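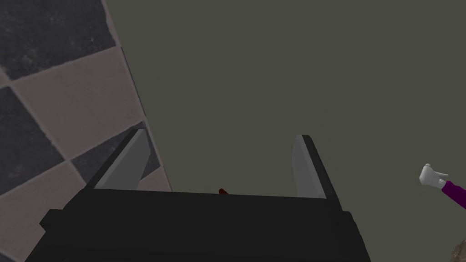
Can I use the Ulto basketball outdoors?

It is made for indoor floors, and we advise to keep it there. On asphalt the cover loses its grip very fast, and this kind of wear is not included in the guarantee. For outdoor courts please look at the Inga, our rubber ball.

Home Balls Hoops and nets Team orders Help Basket

Isten Ulto indoor basketball, size 7
Article 341

The Ulto is a match and training ball for men's and older boys' teams. The cover is composite leather with a soft, slightly sticky feel, and the channels are a little deeper than on our older balls. Players who shoot a lot from distance told us they find the seams more quickly when they catch a pass, also when they are tired in the last minutes.

A new Ulto feels a bit slippery on the first evening. This is normal. Please do not wash it or rub it with anything. After a few training sessions the surface opens and the grip becomes better. If your team wants to use it for a match, give it to the players at least two weeks before, so that nobody is surprised by the feeling in the hand.
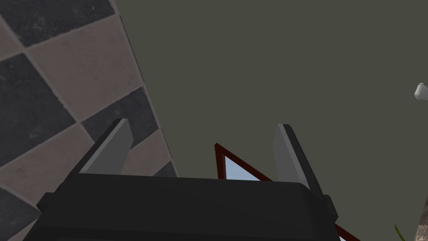 The bladder is butyl, so the ball keeps its air for a long time, but not for ever. We send it half inflated. Pump it slowly, put some drops of water on the needle before you push it in, and check the pressure which is printed next to the valve. A simple test without a gauge: hold the ball at the height of your head and let it fall. It should come back to your waist or a little higher. Too much air makes the ball hard for the fingers, and the rebounds go very long.

Cleaning: soft cloth, a little lukewarm water, then dry at room temperature. Do not leave the ball on a radiator or in the car in August.

What you receive
One ball, one needle, one small card with the care instructions. The pump is not included. The net bag for six balls is sold separately.

Team orders
Clubs and schools can order with their name printed on the panel opposite the valve. The print is one colour only, black or white. Please send the text in the exact spelling you wish, with accents if the name has them. We print what we receive, and a printed ball cannot be returned. For questions about printing write to Trí Hồ at our Dokurside shop, he answers in English or Vietnamese.

Returns
You have 30 days to send back a ball that was not printed and not played with. You may pump it and bounce it at home, this is fine.

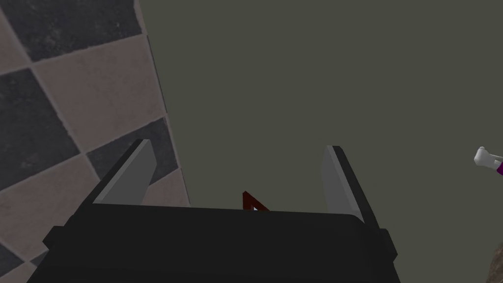
Black body with two fingers, computer render

From a customer
"We bought four for the spring season. One had a slow valve and it was changed without discussion. The other three are still round and the boys fight for them. I would like the same ball in size 6 for our girls." - Aoi Hattori, youth coach

The size 6 is planned. When it is ready it will appear on this page, with the same cover and the same price.

We use cookies to remember your basket. Accept Settings

Contact Delivery © Isten Back to top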